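Contre la démonstration parfaite

Opinion, 30 septembre 2021

Je travaille depuis deux ans sur le projet Sutter, à Brerport, où nous rassemblons des exemples pour apprendre à un bras robotique les gestes de la maison. On me demande souvent combien d'exemples nous avons. On me demande rarement lesquels, et je trouve cela dommage.

Dans notre dernière série en simulation, 90 essais ont été enregistrés avec un tiroir. Treize ont été écartés parce que l'opérateur avait hésité, ou parce qu'il avait repris son geste. Le règlement que nous avons hérité de Certhorpe le veut ainsi : un exemple doit être propre, court et réussi.

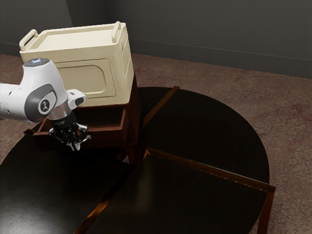 Mon désaccord avec ce règlement est ancien. Un système qui apprend par imitation ne connaît que les situations qu'on lui a montrées, et si toutes les trajectoires sont belles, il ne saura rien faire le jour où il se trouvera un peu à côté. Quand les deux doigts de la pince sont suspendus au-dessus du bord d'un tiroir entrouvert, avec la pointe dirigée vers le bas, plusieurs suites sont possibles : descendre, reculer, chercher un autre angle. L'opérateur expérimenté choisit sans y penser. Le modèle, lui, a besoin d'avoir vu aussi le mauvais choix, et surtout la manière d'en revenir. C'est cette manière que nous jetons avec les essais écartés.

On me répond que les hésitations sont du bruit. Je l'accepte pour certaines : une main qui tremble sur la commande n'enseigne pas grand-chose. Mais une correction volontaire est une information, et elle coûte cher à obtenir après coup. Je préférerais que l'on garde tout, avec une étiquette, et que l'on décide au moment de l'entraînement.

Il y a aussi la question du décor. Nos scènes se ressemblent trop — même table ronde et noire, même petit meuble brun, même bac couleur crème posé dessus. Je comprends que l'on fixe le décor pour comparer les essais entre eux. Cependant, si le bac dépasse toujours du meuble de la même façon, le modèle peut très bien s'en servir comme repère et oublier la poignée. Je voudrais qu'on le déplace, qu'on l'enlève parfois, et qu'on change la couleur du bois.

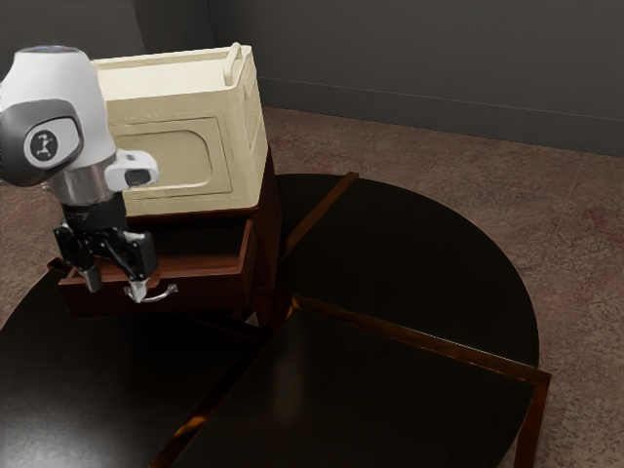 Ce que je propose pour octobre

Premièrement, conserver les essais imparfaits de la série Gralleck, dans un dossier séparé, avec une note courte de l'opérateur. Deuxièmement, réserver 80 essais à des départs difficiles : pince trop proche de la poignée, tiroir ouvert à moitié, bras mal orienté. Je sais que notre taux de réussite va baisser sur le papier, et qu'il faudra l'expliquer à ceux qui lisent seulement ce chiffre. Je suis prêt à écrire cette explication moi-même.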